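Between Two Valleys: a talk with the woman who writes down the old footpath names

Beverley Costigan has spent the larger part of her free time on the paths between Plolberg and Vendness. She collects the names which people gave to the paths, gates, wells and corners, and which stand on no map. We met in her kitchen at half past nine in the morning, and I left when it was time for her to fetch the bread.

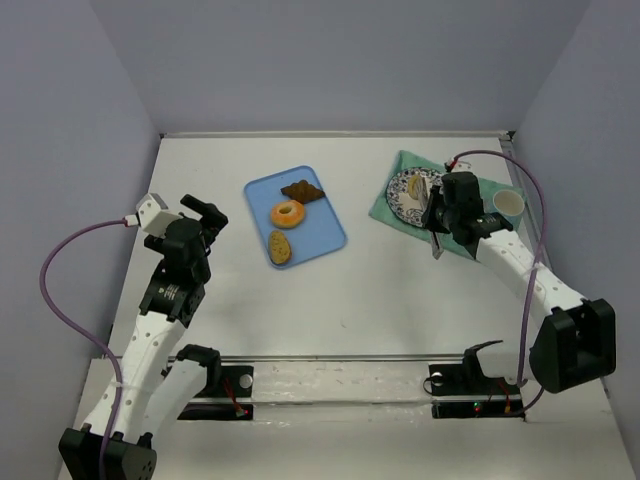
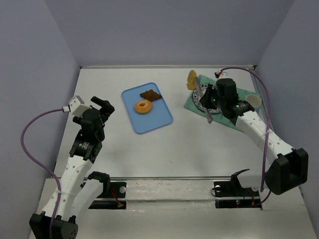

This page was last changed in March.

I had walked up from the bus stop at Pearce by the way she had explained to me on the telephone. "You come past the Late Gate, then along Butter Lane until the Widow's Elbow," she had said, and only after a pause she added that I would find none of these written anywhere. I took the wrong turning at the Elbow and arrived with mud up to my knees. She was very kind about it and gave me a pair of socks.

She was not born in the district. She came at the age of 13, when her father took work at the quarry above Prullell, and she remembers that the names were the first difficulty. "The other children would say, we meet at Tom's Shoulder. I had no idea if it was a person or a hill. I went home and cried, and my mother told me to make a list. So I made a list."

The list was in a school exercise book with a green cover. She still has it and she let me hold it. The first page has eleven names in pencil, and next to some of them are small drawings: a gate, a tree with two trunks, a cow. One name is crossed out three times and written again with another spelling. I asked about the spelling.

"That is the Hallicks," she said. "Or the Allics, or the Hollocks. It depends who you ask and which side of the stream they live on. I have stopped deciding. I write down what the person said, and who said it, and how old they were."

For many years the list stayed in the drawer. She trained as a bookkeeper, she married, she kept the accounts for a seed merchant in Vendness. Then the old postman of Pearce died, and at the funeral she heard two of his nephews discussing where he used to leave his bicycle when the snow was deep. They both knew there was a name for the place. They could not find it.

"It was Dry Corner," she told me. "I knew it. It was on my second page. I told them and one of them began to weep, a big man, he drives lorries. I thought about it all the way home, and in the evening I took the book out again."

The collection now has 467 names. Each one has a card, and the cards are kept in shoe boxes according to the parish. She does have a computer, and a neighbour's daughter has typed a part of the cards into it, but Beverley prefers the boxes. "With a card I can see if I was in a hurry when I wrote it. My handwriting goes flat when I am cold."

I asked how she finds the people. She laughed at the word "finds".

"They are not hidden. They are in their houses. You knock, you say who your father was, you accept the tea. If you take out the notebook at once, they become very correct and give you the names from the map. So I ask about something else. I ask where they went for blackberries. People will not say 'in the north-east field'. They say, 'oh, behind the Pulpit', and then you ask, what is the Pulpit?"

The Pulpit is a flat rock above the road to Prullell. According to one family a preacher stood on it, and according to another it was only used by boys who wanted to throw things at carts. Both stories are on the card.

Some names are given for reasons of work. Turnabout is where the horses with the timber could be turned. Long Breath is the steep part of the track out of Plolberg, and Short Breath is the same track when you come from the other side. Others are from a joke which has been lost. There is a dip in the ground near the reservoir called Monday, and I was told with some satisfaction that no reason for it has ever been offered which survived a second cup of tea.

There are also names she will not show. "A few are unkind. They are about a person, and that person has grandchildren in the village. I keep the card but I keep it at the back. When everybody is gone who could be hurt, somebody else can decide."

At eleven we were joined by Isla McPhee, who is twenty-six and who teaches geography at the school in Vendness. She has walked with Beverley since two summers and carries the larger map. The two of them disagree on many things, and they seem to enjoy it.

Isla would like to put the names on a printed map and sell it in the shops. "If they are only in shoe boxes, they are already half lost," she said. "My pupils walk these paths every day, and they say 'the path by the phone mast'. I have nothing against that, it is also a name. But I would like them to have the choice."

Beverley fears that a printed map would make the names stiff. "When it is printed there is one spelling. Then the Hallicks people will be right and the Hollocks people will be wrong, after they have argued in peace for two hundred years."

"We could print both," said Isla.

"And the third one?"

"And the third one. In small letters."

They have reached a sort of agreement. A first sheet, which covers only the parish of Pearce, has been drawn by Isla and has 145 names on it. It will be copied on ordinary paper and given to the houses, with empty space in the margins so that people can write their corrections and send it back. Beverley was doubtful about this until she saw the trial copy which had gone to an old farmer and his sister. It came back with four corrections, a recipe for pickled walnuts, and a long arrow which pointed to a field and said "NOT THERE".

I wished to know what it costs. The county gave them a grant of 2,000 pounds, which pays for the copying and for the good boxes that will replace the shoe boxes. Beverley spoke about the good boxes without enthusiasm. They have metal corners and they do not fit on her shelf.

After the coffee they took me out to see one of the places. It had stopped raining, but the hedges were full of water and every few steps one of us got it down the neck. We went by Butter Lane again, and this time I was shown properly how to pass the Elbow. You must keep to the wall even when it looks as if the wall is leading you wrong. Isla said that all strangers make the same mistake there and that it would be a good argument for the map. Beverley said that it was a good argument for asking the way.

The place they wanted me to see is called Listening. It is only a gap between two banks where the path goes down to the stream. When you stand outside of it you hear the road from Vendness, and when you take three steps in, the road is gone and you hear the water. We went in and out several times like children. I asked who had told her the name.

"A woman who was ninety-one," said Beverley. "She had been to school this way, and she and her sister would stop here to hear if the others were coming behind. She had not been able to walk here for a long time. I described it to her, how it is now, that the ash tree has fallen. She was quiet and then she said, so you will hear further up the stream than we did. And it is so. I came back and tried."

I asked both of them if they have ever given a name themselves. Isla said at once that she had, and that it was a stile where she had torn a very expensive coat. She would not tell me the name. Beverley said it is not the work of a collector to add things, and that she is strict about this with herself.

On the way back, though, when we came to the place where I had gone wrong in the morning, I heard her say to Isla that they should meet next time "at the Socks". I looked at her and she looked at the hedge.

Anybody who has names from the Plolberg side, where the boxes are thinnest, is asked to leave a note for Beverley Costigan at the post office in Pearce. She asks that you write also who told it to you. The spelling you may choose for yourself.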